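4.2 Recording method

Demonstrations for the sink task were recorded in July 2019 with two hand-held grippers, each carrying a fiducial marker. The operator stood facing the vanity. We kept 447 of 1000 recordings; the rest lost marker tracking on at least one side.
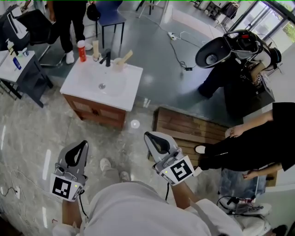 Our second marker asked whether discarding so many recordings biased the set towards slow arm motion. It probably did. Median speed in the kept set was 11 per cent lower than in the full set, and reaches across the body were under-represented.

The Kulavlow policy was then trained on the kept set only. It completed 36 per cent of trials. A rerun with interpolated marker poses is still to be done.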